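Lokent (simulation kit)

38 shares 2 comments

Lokent is a simulation kit for practicing two-handed robot work on an ordinary computer. It was developed by Nuditau, a small software firm led by Chathurika Mondal, and grew out of a teaching tool written by Sugeng Hidayat. The kit gives the user a white robot with two grippers and a large set of furnished rooms to try it in. It has become a real favorite among hobby builders and evening-class teachers, and it's easy to see why: a beginner can have both hands holding something before the first lesson is over!

The standard package has 28 rooms and 900 objects, most of them household goods and hand tools. Rooms can be repainted, rearranged or joined together through doorways. Each gripper is driven on its own, so one hand can keep hold of a part while the other brings up a tool — a simple idea, but a wonderful thing to learn on.
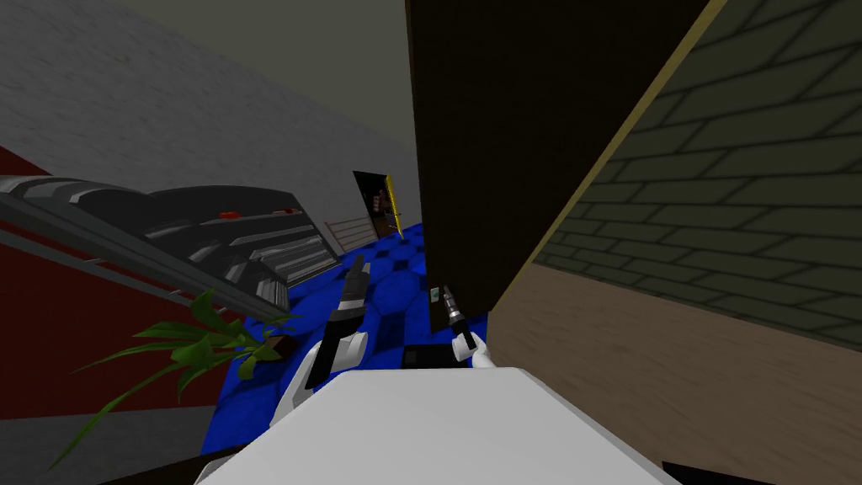 Both grippers in use over a blue checkered floor, with a long black cylinder on the left and a short, metal-ended tool on the right.

The view can be tilted freely, even to steep angles, and lessons can be saved at any point and picked up later. Rizwan Paul's lesson pack, Skindorent, adds 38 guided tasks, starting with plain pick-and-place and ending with passing objects from hand to hand. The later ones are hard, and great fun.

Reviewers have praised the smooth controls and the lively colors of the rooms. Shuk-fan Tsai called the hand-to-hand tasks "the best hour I've spent with a robot all year." The main complaint is the object menu, a single long list with no search box. A new menu is planned for the September update.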